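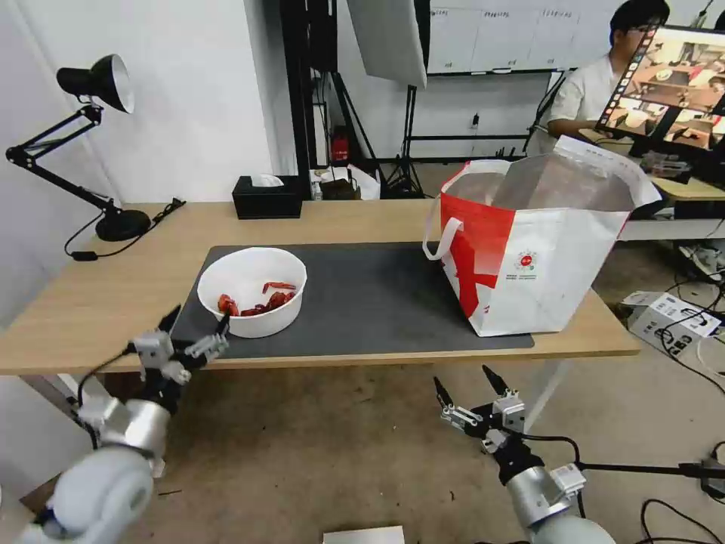 Saltier Two-Arm Bench Station
Supplied in Australia by Flostton. Code of Practice for Owners and Operators, revised 23 March 2024

Overview
The Saltier Two-Arm Bench Station is intended for light handling work at table height, including the sorting, packing and unpacking of everyday goods. It is supplied as a pair of jointed arms, each fitted with a two-fingered gripper, together with a mounting bar and operator software. The table, work mat and task lighting are provided by the owner.

This page sets out the conditions under which the station is to be installed and used. Owners are asked to read it together with the installation manual. Where local workplace safety law sets a higher standard, the law applies.

Before first use
A written risk assessment must be completed for each task and signed by the site's responsible person. An assessment made for one task does not cover another, even where the same table and objects are used. A copy is to be kept at the station.

New operators complete three supervised sessions before working alone. Operators who have not used the station for 18 months must repeat the training.

Work area
The table must stand level and must not move when leaned upon. A plain, dark, non-reflective mat is recommended under pale or glossy objects. Lamps may share the tabletop if they remain outside the reach of both arms in every programmed position.

The emergency stop is to be within arm's length of the operator's seat. A second person working in the same room must be told before the arms are powered.

Handling bags and bowls
Soft containers change shape when held. A bag should be gripped at its upper edge, at the slowest speed setting, and released fully before the arm is withdrawn. Bowls should be placed well inside the edge of the mat.

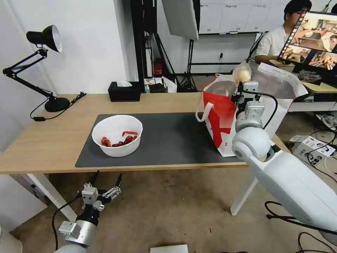

Rangi McKinnon wrote to ask whether the slowest setting was really needed for an empty bag, as it adds a good deal of time to a long shift and the grippers have never torn one at his site. The setting remains a requirement. It was chosen for the safety of hands near the table, and the condition of the bag was not considered. Owners may apply for a variation in writing and should allow seven days for a reply.

Food items
Grippers used with food must be fitted with Sillex finger covers, sold separately. Covers are to be changed between raw and cooked items. Food handled during testing or training must be thrown out and must not be served.

Records
The station stores nearly 100 hours of movement logs. Logs relating to an incident must be copied before the power is turned off.

Enquiries
Poppy Hulme, Standards and Training, Flostton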